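Home theater forum > Soundtracks and film music > Provov OST: two different masters?

Posts: 9

lowshelf_22
I have two copies of the Provov soundtrack album and they don't match. One is the CD from the first pressing, the other is the download Amix put up in August. Track 4, the wedding song, is audibly louder on the download, and the second verse has a string line I can't hear at all on the disc. Everything else seems the same, though I haven't been through the whole thing carefully.

Does anyone know whether this is a remaster or a remix? The booklet gives mixing and mastering credits but the download has no booklet.

Turnstile
Remaster. Labels do this for every digital reissue. The strings were always there, they just come up when the limiter brings up everything quiet. Level match the two files and listen again.

lowshelf_22
I did level match, by ear. The strings are still missing on the disc.

quarterinch
By ear isn't good enough for this. Half a dB will fool anyone. Do the following:

Rip the CD track to WAV. Decode the download to WAV at the same sample rate. Line them up on the first drum hit, then check alignment again at the last one. If the drift is zero, measure integrated loudness on both, bring the louder one down to match, flip polarity on one and sum.

With the same mix and only a small EQ move you'll get a thin, quiet residue that sounds like the song through a wall. If a part was added, it will stand out in the residue at close to full level.

Turnstile
A null test won't tell you much if one side has been limited. Limiting is nonlinear. You'll get residue all over the place and people will read whatever they like into it.

quarterinch
You'll get residue on the peaks. You won't get a sustained violin line out of a limiter. I agree it isn't clean proof of anything at low level, but it's good enough for the question he's asking.
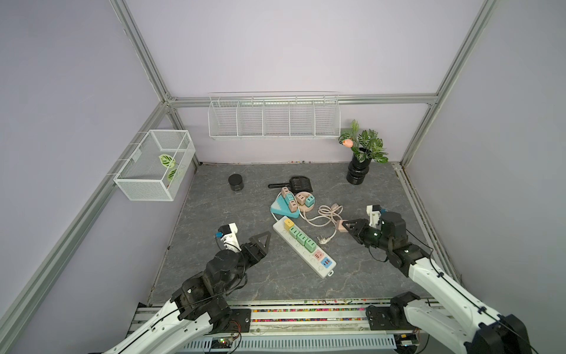 Also check the offset before anything else. I've seen the download version of an album start 1,461 samples later than the disc on every track, and anyone lining up by file start would have decided the whole record was a different mix. Zoom in to the sample level and use a transient, with fades and track starts ignored.

marl_and_clay
There is a third version to consider. The film itself uses a shorter edit of the wedding song, and the end credits use a longer one with the strings. My guess is the CD was cut before the picture was locked and the album got the early mix. The download may have been assembled from the film stems afterward.

The reason I think so is the ending. On the CD it fades. In the end credits it stops cold on the last word of the chorus. Which does the download do?

lowshelf_22
Stops cold. I had put that down to a bad edit.

marl_and_clay
Then it is the credits version, or made from it.

Turnstile
Or someone trimmed a fade to make the file shorter for radio. One ending doesn't make it a film mix. The Dravier album had a cold ending on the single and a fade on the LP, from the same two-track master.

lowshelf_22
Ran the test last night. Results, for anyone who finds this thread later:

Offset between the two was constant from the first drum hit to the last, so same speed and no edits in between. After matching, the vocal cancels almost completely. Drums mostly cancel, with clicks left over on the loud hits, as Turnstile said they would. The strings are there in the residue, by themselves, from the second verse on. There is also a hand drum in the last chorus that I hadn't noticed in either version.

I repeated it with everything below 400 Hz filtered out, in case low end was hiding something. Same result.

Track 5 nulls down to noise apart from a fixed gain difference, so that one really is just louder.

Turnstile
Fine, track 4 is a different mix. I'd still call the rest of the album a remaster until somebody tests it. A gain change on one other track doesn't tell you what happened to the remainder.

quarterinch
Agreed on that. Lowshelf, if you have the patience, do the two instrumentals next. They have long quiet passages, and those null well even with heavy limiting.

marl_and_clay
The Turcotte vinyl would be worth checking too – it has a separate lacquer credit, and the sleeve lists a running time for the wedding song that is longer than the CD. A null test won't work from vinyl because of the speed variation, but you can hear whether it fades.

lowshelf_22
I don't own the vinyl. If someone here does, please post how side one ends and whether the hand drum is in the last chorus. I'll do the instrumentals when I get a chance and add them to this thread.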